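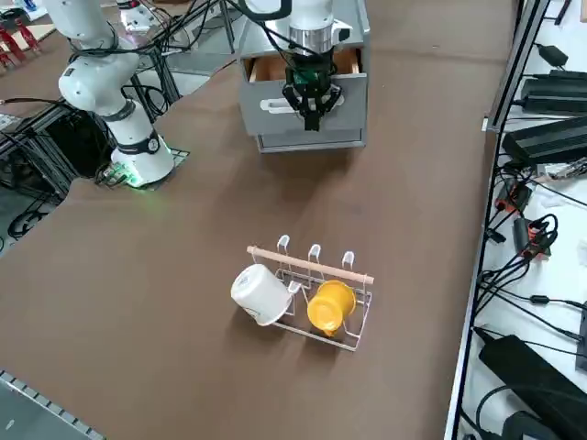
Why we picked dorm storage

Ama Atinga and I started this project in July after I lost my calculator for the third time and found it in a bag of socks. We wanted to know how much time students waste looking for stuff they already own! So we wrote a short survey, called it Winditis (Ama's name, don't ask me) and put it up in both halls, Prirnine and Trarier. We got 324 answers back, way more than the 200 we were hoping for.

Keys were the worst by a mile, then chargers, then student IDs. People in Trarier lose more chargers, and I think that's the shared lounges (everyone's cord looks the same). A lot of folks wrote long, angry comments about roommates, which were fun to read but really hard to code.
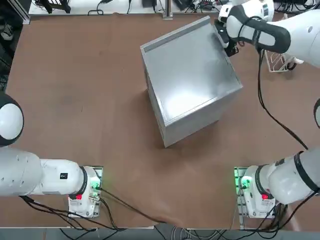
What we tried next

We asked 30 people to keep one box or drawer by the door and drop everything in it for two weeks. They kept a tally of every search that went over a minute. Most of them said mornings got easier, but six forgot to fill in the sheet, and I was one of them. Next time I'd use a phone reminder, and I'd ask about closets too, because that's where my own mess lives. 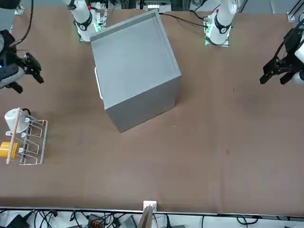 Open-top box with a handle. Report and captions by Mariama Laryea.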